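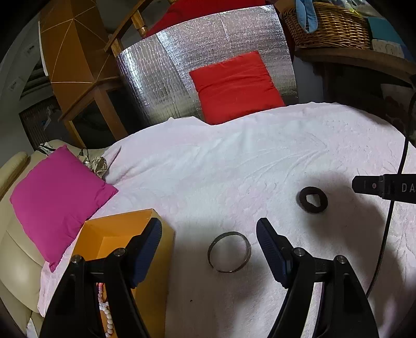
Finger pads on the hand-held gripper are my August obsession and I finally have a routine I like, so I'm writing it up (long post, sorry!). Ours is a Treltik two-finger, and the ribbed pads glaze over well before the linkage gives any trouble. The thin metal ring lying flat on the bedspread is the worst customer I know for a glazed pad, the thick brown rubber one farther back is a sweetheart by comparison. So now I wipe the ribs every 60 grasps, dry cloth only, then check all four screws on the finger joints with the 2 mm driver. Snug, a dab of Protach, done. I love how crisp the close feels afterward - like a new tool.

tiina_heinonen

Dry cloth every 60? Way too often, you're polishing them. I go 231 between wipes and my ribs still have edges.

brirgate_bench

231 on what, though? Foam blocks?

tiina_heinonen

Mostly foam blocks, yes. Fair.

ihalonen

Beads are a different animal. They roll along the ribs and find any spot where the two pads don't meet square. I'd leave the wiping alone and look at how parallel the jaws are first.
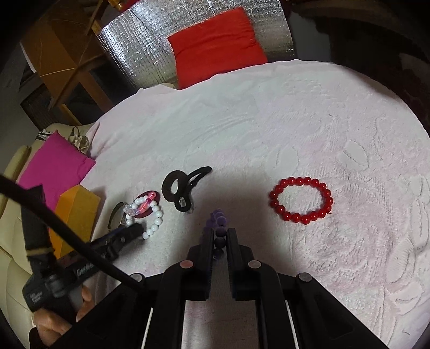
Close them slowly on a strip of paper and pull it out from the top, then again from the bottom. If one end slides free and the other grips, loosen the pad, shift it, try again. Took me 23 tries the first time and I enjoyed maybe half of them. Also don't put thread locker on those joints until the paper test passes, or you'll be digging it out with a pick.

brirgate_bench

Oh, the paper strip is great, trying it tonight! I'm keeping my 60 though.

rasanen_fan

Does anybody tie the cable back before checking the screws? Mine drags on the outer arm and I swear it changes the feel.

ihalonen

Yes, slack loop, clear of the pivots. - Irja

We use cookies to remember your login and forum settings. Accept / Manage preferences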